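Herness water main relining moves to Pikia section on Monday

The Herness Water District will shut down the Sani Street trunk main on Monday at 8 a.m. to begin lining the Pikia section, the longest single run in the current rehabilitation contract. The section is 712 feet long and lies under the eastbound lane between the Sani Street pump station and the Pikia valve vault.

Customers on the section will be supplied through a temporary bypass laid along the north curb. The bypass feeds 300 service connections and will stay in use until the lined pipe has passed its pressure test and two consecutive sets of bacteriological samples. The district has not given a date for the changeover back to the main.

The existing pipe is unlined gray cast iron with lead-caulked bell joints. Camera inspection in February showed heavy tuberculation along the bottom of the pipe and at most of the service taps. Flow tests on the hydrants at either end gave a roughness value well below the figure used in the district's hydraulic model, and the model has been corrected. No through-wall defects were found. Two earlier repairs, both full-circle clamps, were located and will be cut out and replaced with ductile iron before cleaning starts.

Vunirine, the lining contractor, will open an access pit at each end and a third at the bend near the Pikia vault, where the alignment changes too sharply for the lining head to pass. The main will be cut in each pit and cleaned with a drag scraper, then swabbed until the discharge runs clear. Scale and wash water will be collected in a settling tank. Solids go to the landfill and the settled water is dechlorinated and sent to the sanitary sewer under the district's existing permit.

The lining is a two-part polymer, applied by a spinning head pulled through the pipe at a controlled rate. The product is certified for contact with drinking water. It is applied in a single pass and inspected by camera the same day, after the cure time set by the manufacturer. Areas of thin coverage or ringing are marked by distance from the upstream pit and recoated if they exceed the limits in the specification.

District engineer Rok Ionescu said the section was moved ahead of two others in the program because of complaints about discolored water and because the county plans to repave Sani Street. "We would like to be out of the pavement before the county gets into it," Ionescu said. "The pipe has enough wall left to line. If it didn't, we would be replacing it, and that is a much longer closure."

An open-cut replacement was priced during design and rejected. The main shares the lane with a gas line and an abandoned duct bank, and clearances at the pump station end are too small for a parallel trench without relocating the gas line. The relined pipe will have a slightly smaller bore than the original, but the hydraulic model shows a net gain in capacity once the scale is removed.

Normal pressure in this part of the system is 70 psi at street level. Pressure on the bypass will be held close to that figure, though customers on upper floors may see a drop during the morning peak. Each house is connected by hose at the outside spigot or at the meter, depending on the age of the service. Meters will not register during the bypass period where the connection is made at the spigot, and those accounts will be billed on the average of the previous two cycles.

Services of 2 inches and larger will be connected by rigid pipe with a separate shutoff. These include the laundry on the corner of Sani Street, the clinic and the Pikia apartment block. The owners have been contacted individually. Buildings with a fire sprinkler connection on the section will get a dedicated feed from the next main to the north, and the fire department has been given a revised hydrant map. The hydrants on the closed section will be bagged.

After lining, service taps will be reopened from inside the pipe where the coating has bridged the opening. The contractor expects this at the smaller taps only. Any tap that cannot be reopened from inside will be excavated and replaced with a new saddle and corporation stop at the contractor's cost, as provided in the bid documents.

The eastbound lane will be closed for the length of the work, with flaggers at both ends between 7 a.m. and 5 p.m. Steel plates will cover the pits at night. The bus stop in front of the pump station moves one block west. Driveway ramps will be placed over the bypass pipe, and residents are asked to drive over them slowly and to leave the hose connections alone. Leaks should be reported to the district's dispatch desk, which is staffed overnight.

Customers may notice a chlorine smell when the bypass is first put in service. The district advises running a cold tap for a few minutes after the changeover in each direction and cleaning faucet screens once the main is back in use. Water heaters do not need to be turned off.

Bids for the remaining sections of the program will be requested after the Pikia section has been accepted. The contract drawings and the bypass layout are available at the district office during business hours.

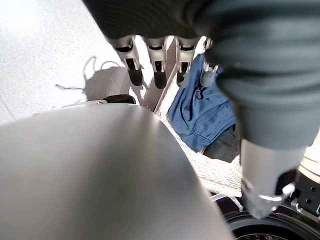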